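# Skerholm tabletop items: data card

Last edited 6 Mar 2023. Covers the item list, the naming rules and the reference notes for the Skerholm set. The download instructions are in `INSTALL.md` and are not repeated in this file.

## What is in the set

Skerholm is a collection of small household items kept for tabletop sorting and identification work. The list has 1164 entries. Each entry is one physical item with its own number, a short plain name, a shape class, a color name and a free-text note.

The items came from three places:

- the old Dreltik teaching box, which supplied most of the small molded shapes
- a mixed lot bought from De Bruijn, mainly kitchen and desk items
- odds and ends added by people working on the list

Items numbered under 500 are from Dreltik. The remaining numbers were given out in the order the items were unpacked, so neighboring numbers do not mean the items are related.

## Fields

| Field | Type | Notes |
|---|---|---|
| `item_no` | integer | never reused, even if an item is lost |
| `name` | text | lower case, no brand names |
| `shape` | text | one of 8 classes, see below |
| `color` | text | main color first, second color after a slash |
| `finish` | text | matte, glossy, mixed, unknown |
| `material` | text | leave as `unknown` unless there is a label or a supplier sheet |
| `note` | text | anything else, one or two sentences |

## Shape classes

`block`, `disk`, `ball`, `rod`, `ridged`, `sheet`, `ring`, `other`.

Use `ridged` for any long item with raised ribs running along its length. A plain stick with a smooth surface is a `rod`. If the ribs run around the item like a screw thread, it goes in `other` with a note. The `ridged` class was split off from `rod` in December after too many entries had to be looked up by hand.

Ends matter for this class. A lot of the ridged items look alike along the body and differ only at the tip, so the note should always say what the tip does: square cut, pointed, rounded, or stepped down to something narrower.

## Color names

The yellow to orange range causes the most trouble. We use `yellow`, `amber` and `orange`, and `yellow/orange` where the item shifts between the two. Ridged items with a slightly see-through look are the worst of these, as the tops of the ribs read paler than the grooves. Name the color from the body of the item and mention the tip separately if it looks brighter.

The finish field has the same problem on a smaller scale. A waxy surface counts as `matte`. If the body is matte and the end has some shine, enter `mixed`. 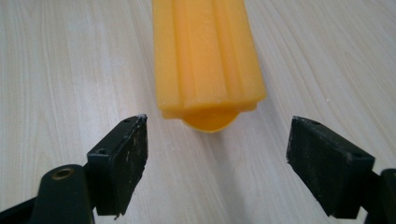 One reply on the issue tracker asked for a separate `tip` field, on the grounds that a stepped shoulder with a rounded end is hard to search for when it is buried in a sentence. The same reply said that `yellow/orange` should be dropped and everything in that range called `amber`, with the lighter and darker parts left to the note.

The `tip` field will be added in the next version. The color change is still open. Merging the names would make searching simpler, but the older Dreltik entries would all need a second look, and the notes on those are short.

## Surfaces

Items are laid out on pale surfaces where possible. Light wood grain is fine. The grain lines are not part of the entry and should not be mentioned in the note. Soft gray shadows next to an item are also left out. Watch for them when judging width — a shadow along one side can make a narrow item look thicker than it is.

## Known problems

- Some `material` values in the Dreltik entries were guesses. Anything marked `wax?` or `plastic?` should be read as `unknown`.
- Items 100 and up to the end of that tray had their finish entered before `mixed` existed. They say `glossy` where `mixed` would be right.
- The De Bruijn lot includes a few near duplicates. They keep separate numbers.
- Lengths are missing for most of the list. Do not estimate them.

## Related lists

The Nivelmont list uses the same item numbers for its first tray but different color names. Join on `item_no` only. Its `shape` column was filled in before `ridged` was added, so these items still appear there as `rod`.

## Making corrections

Open an issue with the item number in the title and the old and new values in the text. One item per issue, please. Corrections to `name` need a short explanation — the name is used as a label in other files, and a change has to be carried through by hand.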